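3.2 Simulated cell and its upkeep

The physical cell used in this study holds one seven-joint arm on a fixed base, a parallel gripper, and a short run of kitchen cabinets. Its simulated twin was built in Drendar, our in-house scene package, and all of the policy training took place there. This section covers how the twin was set up and how it was kept in working order during the study. The physical cell is treated in Section 3.3.

The arm model was loaded from the maker's published joint limits and link masses. Gripper friction was not taken from a data sheet. We set it by hand, starting from a low value and raising it until a test block held in the closed fingers stopped sliding under its own weight. The base was then placed so that the gripper could reach the bottom of an open drawer without any joint coming within five degrees of its limit. Base placement took longer than any other step. A base too close to the cabinets forced the elbow down onto the counter edge, and one too far back left the wrist nearly straight at the drawer floor, where small errors in position grew large.

Each drawer is a sliding joint with three settings: travel, damping, and a small holding force near the closed position. Travel was copied from the cabinet drawings. Damping and holding force were fitted to pulls made on the physical drawers with a hand scale. The fit was redone in March after the runners in the physical cell were replaced – the new ones were stiffer over the first part of the stroke – and results from before that change are not reported.

The collision shapes needed the most care. The drawer box was first loaded as a single convex hull, which closed off its open top, and the gripper came to rest on an invisible lid. We replaced the hull with five thin boxes, one for the floor and four for the walls. The handles were split in the same way. After the change the physics step was shortened, as the fingers could otherwise pass through a thin wall during a fast descent.

A check routine written by Adwoa Quaye was run after every edit to a scene file. It opens and closes each drawer, lowers the gripper into the open box, and moves it back out along the same path. Any contact force above a set limit is logged along with the names of the two bodies involved. The full routine has 24 checks and takes 14 minutes on one workstation. A scene that failed any check was not used for training until the fault had been traced and the routine run again from the start.
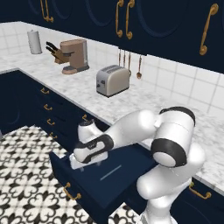
Figure 4. Simulated kitchen, with the gripper inside an open drawer.

Most faults found this way came from edits made for some other purpose. Moving a cabinet by a small amount, for instance, could leave its drawer overlapping the one next to it, and the solver would then push the two apart on the first step. Such faults were fixed in the scene file and never by loosening the contact limit. Joint offsets were reset to zero at the start of each run, and the scene was reloaded from disk after every 344 episodes, which kept small errors in drawer position from building up.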